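Ticket: sofa in the lounge, cushion sliding / seat gap
Status: open, waiting on parts
Location: Espinoza building, ground floor lounge
Category: furniture, soft goods
Priority: low (was medium)

Reported problem
Square cushion wont stay put on the beige sofa. Set it upright against the back, sit down, get up, it's slid forward. Second complaint, same sofa: the two halves drift apart where they meet in the middle and phones go down the gap. Two so far, both fished out.

Tried so far
Pushed halves back together. Held until lunch. Pushed again, gone by 3 pm.
Checked underneath with a flashlight. Connector bracket on the left half is there, the mating one on the right half is bent. Not snapped. Bent it back with pliers, clicks in but pops out if anyone sits down hard.
Rubber feet: one missing at the front. Looked under the carpet edge for it, no luck.
Cushion: cover is slippery and so is the sofa fabric. Swapped it for the one from the reading corner, same result. So not the cushion.

Note on the carpet, the gray striped one. It creeps too. Pulled it straight and put 2 strips of Drarach gripper tape on the back, short side only, ran out of tape. Better but not fixed. Whoever vacuums pls don't lift that end.

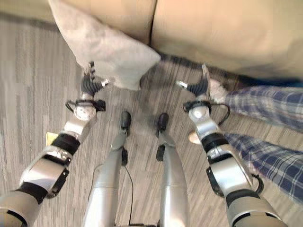 Gray cushion on the left, leaning on the front of the sofa. Leave it off the seat for now, I'd like to see if the halves stay together with nothing wedged behind people. Seam near the middle is the spot to keep an eye on.

Called Prorau re the bracket. They want the model code off the label, label is on the underside, need a second person to tip it. They quoted 20 for the bracket pair, feet sold separate of course. Delivery not included. Asked for a full replacement price while I was on, 400 for one half, no thanks.

Zatside has a universal clamp thing that goes round the back legs. Ordered one as a stopgap. Returnable for 90 days if it doesnt fit.

To do
- tip sofa, get model code, send to Prorau
- measure leg thickness before the clamp arrives
- new foot, front right as you face it
- more gripper tape for the long side of the carpet
- non slip mat under the cushion, try the shelf liner from the kitchen first

Update, 4:30 pm: shelf liner is too thin, bunches up after one sit. Cut a doubled piece, trying that tomorow. Halves still together at time of writing. Leaving ticket open til the bracket's in.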